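Darance choir festival returns with biggest programme yet

June 8, 2023

Get your voices ready - the Darance choir festival is back this November, and it has grown again! Up to 463 singers are expected over three days of concerts, workshops and a big come-and-sing evening that anyone can join.

The opening concert takes place in the main hall at Skulturen, where the new raked seating holds 205 people. Tickets for that night go on sale first, and last year's went within an afternoon, so it's well worth setting a reminder.

Festival director Kosmas Chatzigeorgiou is thrilled with the line-up. "We have chamber groups, a shanty choir and a wonderful youth choir from Cuevas who have never sung here before," he said. "I heard them rehearse in a school gym in the spring and I had goosebumps the whole way through."

The come-and-sing evening lasts 90 minutes and needs no experience at all. Song sheets are handed out at the door, the pianist is very forgiving, and the last number is always sung with the lights down. It's a lovely way to meet people too - several of the altos in the Darance chamber group first turned up as complete beginners.

Food will come from Gekis, who are bringing back their lentil soup and the almond cake that ran out so quickly last time. The foyer bar stays open after each concert.

Choirs that would like a slot in the open programme can still apply through the Skulturen box office. Groups of any size are welcome, and there are a few afternoon places left.

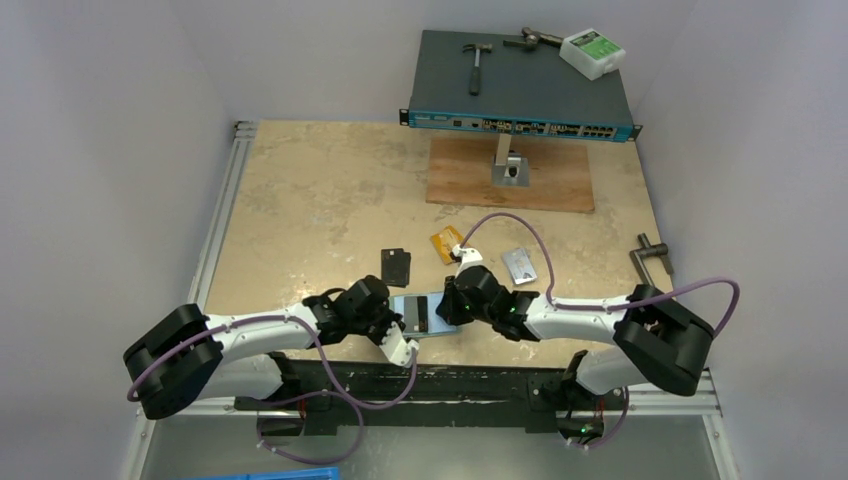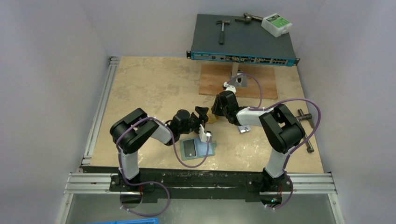

Both pictures: two black and white robot arms at a mottled tabletop.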